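**kojo_kpodo** wrote:
I would like to fold and staple our walking club booklet at home. It has 60 pages. The shop Lins asks too much for the binding, in my opinion. 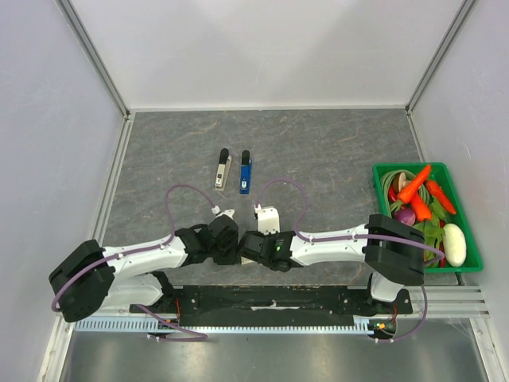 **Nomvula T.** replied:
Sixty pages is too thick for folding, I think. The middle sheets will stick out and you must trim them. With ordinary desk staplers, like the beige one with the black grip on the left, you also cannot reach the fold. I sewed mine in February with linen thread.

**kojo_kpodo** replied:
I do not agree about the thickness. It is 60 pages but only 15 sheets, four pages on each.

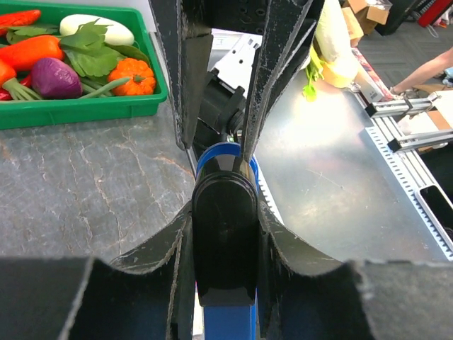

Page 57 of 217

**greken** replied:
Kojo is right about the sheets, but please check the paper weight. Mine was heavy and the fold cracked.

**Nomvula T.** replied:
Then I was mistaken in the counting, sorry. I would still sew it. Which colour is the cover?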